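Laver le noir sans le rendre gris

Astuces de buanderie, juin 2026

Il y a chez moi une pile de vêtements noirs dont aucun n'est du même noir. Le pantalon tire sur le vert bouteille, le gilet sur l'aubergine, et un tee-shirt acheté pour un enterrement a pris une teinte d'ardoise mouillée qui plairait beaucoup à un couvreur. J'ai donc fini par m'intéresser à la question, tard, comme on s'intéresse à ses dents.

Commençons par la machine. Le noir se lave à froid ou à 30 degrés, jamais à 40, même si le programme « Quotidien » démarre d'office à 40 et qu'il faut appuyer quatre fois sur un bouton pour l'en dissuader. Essorage modéré. Tout à l'envers, y compris les chaussettes, ce qui est pénible et que je fais une fois sur deux.

La lessive liquide vaut mieux que la poudre, qui laisse à basse température des traînées blanches sur les coutures. Évitez les formules « éclat » : elles contiennent des azurants optiques, excellents pour les chemises blanches et désastreux pour tout le reste. Et divisez la dose. Le bouchon doseur a été dessiné par quelqu'un qui vend de la lessive.

Le voile gris, d'ailleurs, vient souvent de là. Ce qu'on prend pour de la couleur partie est un dépôt de savon et de calcaire, surtout en eau dure. Un lavage à vide du vêtement, sans aucun produit, avec un demi-verre de vinaigre blanc dans le bac d'assouplissant, rend parfois au tissu une bonne partie de sa dignité. Pas de vinaigre si vous utilisez de l'eau de Javel quelque part dans le circuit, les deux ensemble dégagent du chlore. Et pas à chaque lessive non plus, les joints n'aiment pas ça à la longue.

Kerttu Hämäläinen, ma voisine du dessus, jure par le café froid au dernier rinçage. J'ai essayé en février. Le pull sentait le buffet de gare pendant deux jours et sa couleur n'avait pas bougé d'un poil, mais elle maintient que mon café était trop clair.

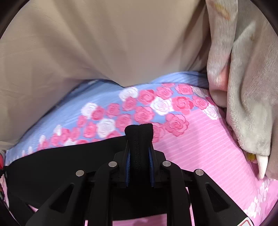

Reste le cas du noir neuf, qui déteint sur tout ce qu'il approche. Premier lavage seul, ou avec d'autres noirs qui n'ont plus rien à perdre. Pour savoir où il en est, frottez un coin de l'ourlet avec un mouchoir blanc humide : si le mouchoir se salit, on recommence. Les lingettes anti-décoloration ramassent ce qui flotte dans l'eau et n'empêchent pas le tissu de perdre son colorant. J'en ai acheté un paquet de 40 chez Plodmont, elles ressortent d'un gris très distingué et je continue d'en mettre par superstition.

Séchage à l'ombre. Le soleil mange le noir plus vite que la machine, et il le mange par bandes, en commençant par les épaules. Si vous n'avez qu'un balcon plein sud, étendez le soir, toujours à l'envers. Le sèche-linge, lui, use les fibres et leur donne cet aspect pelucheux qui accroche la lumière ; la matière dans le filtre, c'était votre pull.

Les peluches et les poils

Le rouleau adhésif marche, tout le monde le sait, et tout le monde en manque au moment de partir. Un gant de ménage en caoutchouc légèrement humide fait le même travail : on l'enfile et on brosse toujours dans le même sens, du col vers le bas. Pour les bouloches, le rasoir électrique à tissu, vêtement bien à plat sur une table. Le rasoir jetable est plus rapide et fait des trous. J'ai de quoi le prouver.

Contre les mouchoirs en papier oubliés dans une poche, il n'existe pas de remède élégant. Laissez sécher complètement, secouez dehors, contre le vent de préférence pas, puis le gant.

Reteindre

Quand le gris est vraiment dans la fibre, il reste la teinture. Les sachets pour machine prennent bien sur le coton, le lin et la viscose, à peu près pas sur le polyester, ce qui explique que les surpiqûres, souvent en polyester, restent claires. On peut appeler cela un style. Waraporn Sukprasert, qui tient la retoucherie Sangkhawat, m'a conseillé de peser le linge sec avant d'acheter quoi que ce soit. Mon pantalon faisait 290 grammes, j'allais prendre trois sachets, un seul a suffi.

Faites ensuite tourner la machine à vide, à chaud, avec un vieux torchon dedans. Regardez aussi sous le joint du hublot. Je ne l'avais pas fait, et ma taie d'oreiller porte depuis une virgule bleu nuit qui ne part ni au savon de Marseille ni au percarbonate.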